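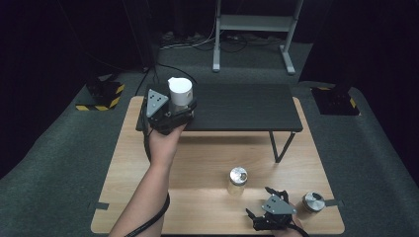 Veltidska Manipulation Group, Department of Mechanical Engineering

**Figure 3.** Two-handed collection with the hand-held grippers. The left gripper holds a white cup just above the raised black table; the right gripper is open beside one of the two lidded glass jars. Each gripper carries a gray triangular plate with black dot markers.

## 4.2 Collection of two-handed demonstrations

Demonstrations were recorded with a pair of hand-held grippers, one per hand, with no robot arm in the loop. The operator works from a head-mounted viewpoint (Figure 3), and the same viewpoint is used as the policy input at test time. Gripper pose is estimated from the dot pattern on the triangular plate. Finger opening is read over the cable and logged with the pose estimate.

The workspace has two support heights. The lower surface is a wooden tabletop, and a low black table stands on its far half. We chose this layout after the February pilot, in which all objects shared one surface and the learned policy ignored height almost entirely. With two heights, a placement that is correct in the horizontal plane can still fail in the vertical direction, and the two kinds of error can be scored separately.

Two operators, P. Gwynne and P. Gunnlaugsson, recorded 307 demonstrations over 12 object layouts. A demonstration was kept if both plates were tracked for its full length, apart from gaps short enough to be filled by linear interpolation. Of the kept set, 144 demonstrations involve a cup, and these are used for the height study in Section 5. The split between training and test data is made by layout, so no test layout appears in training.

Tracking loss was the main cause of rejection. It occurred most often when one hand passed in front of the other plate, and less often when the wrist was turned far enough that the plate was seen edge-on. Glossy objects did not affect the plate detector in a measurable way, but they did degrade the object masks produced by Bolger, our segmentation front end. Masks on metal lids were the least stable. We left these masks uncorrected and report results with and without them in Table 2.

Time alignment between the two grippers is done once per session with a tap of the closed fingers on the tabletop. The residual offset after alignment was below one video frame in every session we checked, and no further correction was applied.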